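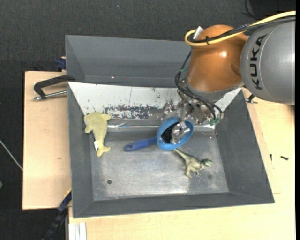 The KUKA arm going in for the blue cup, with a dolphin and a dinosaur for company.

Tidying tips I picked up at a robot open day

Posted May 20, 2024

Regular readers will know I can't walk past an open day. Steam engines, sewage works, other people's allotments, I'm there. So when Ivone Rocha from my pottery class mentioned that the workshops at Faritgate were opening their doors on Saturday, I had my coat on before she'd finished telling me about the cake (very good cake, by the way, the lemon one especially).

I went expecting welding. What I got was an enormous orange and grey arm picking things out of a metal bin, and I stood there so long that my tea went cold. It's a great big industrial thing, the sort you'd think would be lifting car doors, and it was after a soft dolphin, a toy dinosaur and a blue cup with a handle. I was completely charmed!

Dexter Nakamura was doing the talking, and he was lovely with the children, who all wanted the dinosaur to win. I asked him far too many questions and came home with a page of notes, most of which turned out to be about my own kitchen drawers. So this month's tips are a bit different.

Fewer things in the bin

I asked why there were only a few bits in there when you could fit a whole toy box. Dexter said they do pile it up sometimes, but that a crowded bin is harder work for everybody, and you learn more from a simple one. Well, I went home and looked at my utensil drawer. There were 12 wooden spoons in it. I use two! The rest have gone in a box in the loft and if I haven't fetched one down by June they're off to the charity shop. I can now open the drawer without the potato masher catching.

Sloping sides

The bin had slanting walls, so the floor is smaller than the top. Kha Kim, who was on the same stand, told me that things tend to slide back towards the middle and don't get wedged in a corner where you can't get your fingers round them. Think about every straight-sided tub you own with a peg or a lego brick stuck down the edge. I've swapped the children's bath toys into an old washing-up bowl with sloping sides and it's much easier to scoop them out. Same goes for clothes pegs. And dog biscuits, if you buy the small ones.

Tie your cables where they bend

This was my favourite. The arm has a fat yellow cable looping over it and a bundle of black ones alongside, with a little black tie holding them together. I'd always put my ties along the straight bit, where it looks neat. Kha says to look at where the cable moves, leave it a generous loop there so nothing gets yanked, and put your tie next to the loop. I've done the iron, the hoover and the lamp by the sofa. For things that get moved a lot I use the hook-and-loop kind, as I'm forever cutting the plastic ones off and nicking the flex.

Bits of coloured tape

There was green tape on some of the hoses, and I never did find out what it was for (a small boy had a very urgent question about dinosaurs and I lost my turn), but I've pinched the idea anyway. Green tape on the washing machine hose, yellow on the dishwasher, so that when I'm on my knees under the sink with a torch I know which tap I'm turning. Wipe the hose dry first or the tape will be off by teatime.

Clamp it down

They had clamps by the bin, on the wooden boards it sits on. I'm a great one for holding things still with my left hand while I saw with my right, and Senad Vasić, who runs the woodwork bench next door, gave me quite a look when I said so. His advice was two clamps for anything longer than your forearm, and a scrap of wood under each jaw so you don't dent the piece. If you've only got one clamp, butt the other end up against something solid. I bought a pair on the way home.

Don't fuss about scratches

The bin was scuffed all over, scratches and marks everywhere, and it was a real comfort to me. My stainless steel sink looks just the same. You can soften fine scratches with a bit of bicarb paste on a damp cloth, always rubbing along the grain, never in circles, then rinse and buff with a dry tea towel. Deep ones you'll have to live with. I do.

Entry was £2 and parking was free after 12, though the car park is tiny, so go early. Ivone wants to go again and take her grandson. Stavros Golob has already emailed to ask whether they sell the dolphins. Stavros, I didn't ask, but I'll find out!

Next time: limescale, and what I did to the shower head.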